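Solar Path Lighting at Joston Park: Progress Report to the Madell Fund

Reporting period: February to May

We have light! When we last wrote, the poles were still stacked behind the Vekach yard and the ground was too hard to dig. Now 13 of the 16 fixtures along the lake path are standing, wired and running from dusk to dawn, and the path is a different place after supper. Dog walkers, joggers and the kids coming home from the pool are all using it at hours when it used to be pitch dark.

Foundations
All 16 are poured. Two near the boat ramp needed a wider footing than the drawings called for (the soil there is mostly old fill), and Cordero redid those drawings quickly and didn't charge for the change. We were very happy with that.

Fixtures and batteries
Vekach delivered the panels and lamp heads in one load and the batteries in a second. The battery boxes sit at the top of the pole, which keeps them out of the reach of floodwater and, we hope, of bored teenagers. We went through a gray stretch in April with up to 7 cloudy days in a row, and every lamp that was up at that point stayed on through the night. It did dim to the low setting after midnight, as it was set to do, and came back up when someone walked by.

What is left
The last three poles go in at the north gate. They are waiting on the county, which wants the first one moved back from the road. The new spot is marked and the permit is with them. One lamp by the footbridge shines toward a bedroom window across the creek, and a shield for it is on order. We also still have to number the poles, so that people can tell us which one is out when they call.

Budget
Spending is within the grant. The wider footings used part of the reserve, and the savings on trenching (no cable to bury!) more than made up for it. We would like to put what remains toward a spare battery and two spare lamp heads, and would love your okay on that before the next period.
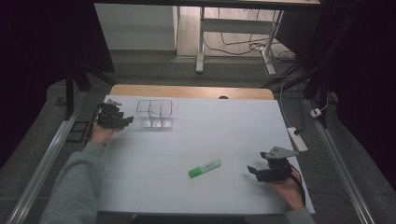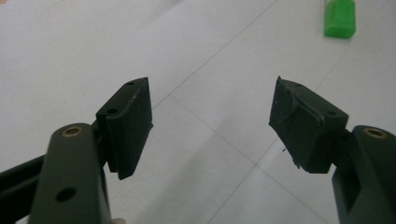 Reply from the Madell Fund: Yes to the spare battery and the lamp heads. Please send us the county's answer on the north gate when it comes, and let us know if the shield by the footbridge does the job for the people across the creek.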